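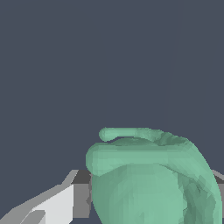
Jinarlow Football Club
Report to the Halliday Fund on the girls' and women's football project
May 28, 2023

Hello all,

You asked for a couple of pages on how the first season went, and whether the money is going where we said it would. It mostly is. There's one bit where it isn't, and I've put that further down under the pitch section so you can see what we did instead.

When I wrote to you in the winter we'd just come through a dreadful run of postponed games and I was a bit gloomy, I think. Re-reading it now I sound as if the whole thing was about to fold! It wasn't, and things picked up a lot once the evenings got lighter.

Players

We have 80 girls and women registered now, across the under-10s, under-12s, under-14s and the open-age side. The target in the bid was 61 by the end of the first season, so we're well past it. The under-12s are the big surprise. We planned for one squad and ended up having to run two, which meant a second set of bibs, a second coach and a fair bit of swapping about on match mornings when one team was short.

The under-14s are where we're still thin. We've got enough for a nine-a-side game with a couple of subs, and if there's a school trip on we're ringing round the night before. We lost four players in the autumn to Miretier, who play a division up and train on an all-weather pitch, and I can't blame the girls for that. Two of them have since asked about coming back for next season, so we'll see.

The open-age team finished sixth out of ten. They lost their first five matches on the trot, one of them 7–0 away in sideways rain, and then something clicked after we moved to three at the back. From February to the end of the season they only lost twice. The last home game was a 2–2 draw against the side who won the league, with our equaliser coming from a corner in stoppage time, and I've never heard so much noise from our touchline.

Coaching

Six people have done the introductory coaching course through the grant. Five are still coaching with us, and the sixth moved away for work. Three of the five are mums or dads of players, and two came up through the open-age team, which I'm really pleased about as it was one of the things you asked us to try for.

The goalkeeping sessions have been a bit hit and miss. We had a good run of them before Christmas, then our keeper coach changed shifts and couldn't make training any more. The outfield coaches have been covering with drills they've picked up here and there, and it shows a little – the under-12 keepers are brave as anything but their kicking needs work. I'd like to keep the goalkeeping line in next year's budget, and I've had a chat with someone who may be able to do alternate weeks.

Pitches and training space

We said we'd spend part of the grant on hiring the floodlit pitch at Sidau Park from October through to March. We did use it, but the lights failed in November and the council closed that end of the park for nearly seven weeks. So we moved to the sports hall at the secondary school and played futsal instead. The hall is dearer by the hour but we needed fewer hours, and after the refund from Sidau Park we came out £180 under on that line.

I'd like your OK to carry that £180 over and put it towards hall hire again next winter. The girls loved it. Their close control is miles better, and the under-10s now want to do everything with the sole of the foot (including things that really don't need it).

The grass pitch at Jinarlow is in a poor way in the goalmouths and down the left wing, where it never drains. We've reseeded and roped it off until August. If it floods again like last year we'll have to think harder about it, and I don't have a price for proper drainage yet. I've asked for two quotes and had one phone call back, with no figure in it.

Kit and equipment

Everything on the list has been bought apart from the second pair of folding goals. They were out of stock for months and then came back at a higher price. We're £363 short of having both pairs, so for now we've been borrowing from the boys' section, and that works as long as fixtures don't clash. In April they clashed three times. Any chance of moving a bit across from the travel line? We've spent hardly any of that, as most parents have been sharing lifts.

The shirts have washed well. The socks haven't, and I won't be ordering that sort again.

What's coming up

We've got a summer tournament in the first half of July, under-10s and under-12s only, with Miretier bringing teams in both. After that it's a short break, then pre-season from the second week of August. The league wants team entries in by the end of June and I'm planning to put in five – the four we have, plus the second under-12s as a proper team in their own right.

I still owe you the receipts for the coaching courses and the hall hire. They're scanned and I'll send them in a separate email, as the file was too big to go with this one. If you want to come down to the tournament, let me know and I'll send over the times once the draw's been done.

Many thanks again,

Girls' and women's football secretary, Jinarlow FC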